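Osley Notebook > Bench > Flour and dough

June 1, 2019
By the Osley bench

Print this page | E-mail this page

Second go at the Machala wholemeal. The February batch took up far more water than the Greder white and I wrote that down to the bran, but the grind was coarser as well, so I couldn't separate the two. Rudusell have now sent a finer grind of the same grain.

Flour weighed on the big scale, 2,000 g, split into two lots of 1,000 g. Lot A at the old water, lot B with 100 g extra. Same salt, same tin size, same starter from the grey tub. Both lots went in the cool room for 8 hours.
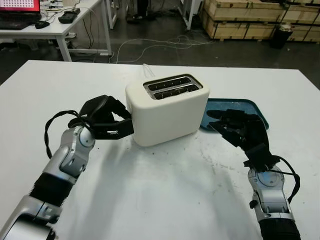 Dough notes

A was stiff coming off the hook and tore when stretched. Left it on the bench under a damp cloth and it came good, though it never got properly smooth. B was sticky for the first two folds, then held its shape. Colour of both a bit darker than February. No sour smell from either.

The thermometer in the cool room reads high. Checked it against the glass one and marked the offset on the door. Someone please order a new probe.

Baking

Both in together, A on the left. Swapped sides halfway because the left element runs hot. B sprang better. A split along one side, which I put down to underproofing. Crumb on B is even with no gummy line at the base. A is tight near the bottom crust. 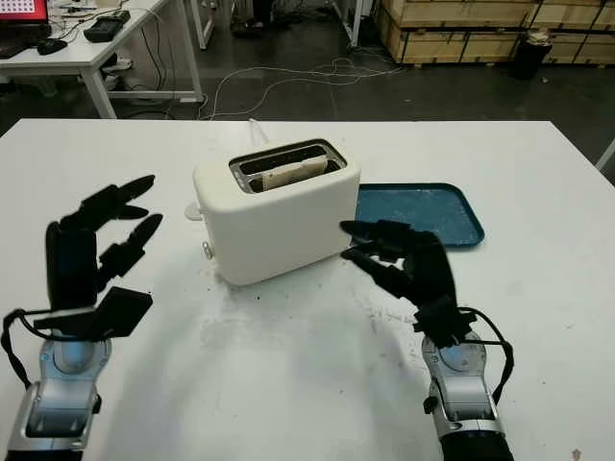 Slice standing in the toaster.

Still to do: repeat B with the starter a day older, and try the Greder white at B's water to see where it gives up. Need more baking paper and a new scraper, the blue one has a chip in it. 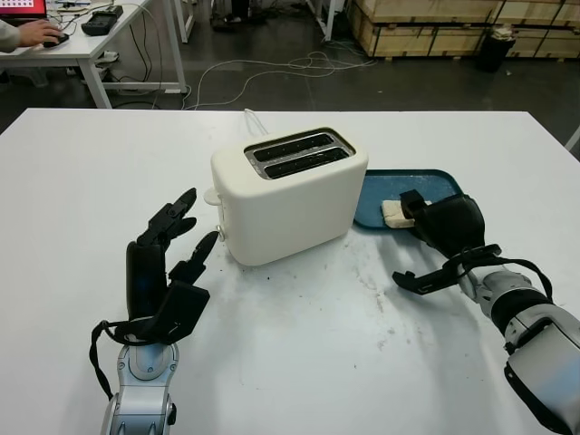 A colleague who read the February page reckons the fine grind should be rested before any salt goes in, and that the extra water won't be needed if it is. Worth a trial. I'll do a third lot with the salt held back and the water as for A.

Remaining Machala flour is in the lidded bin, bottom shelf, labelled.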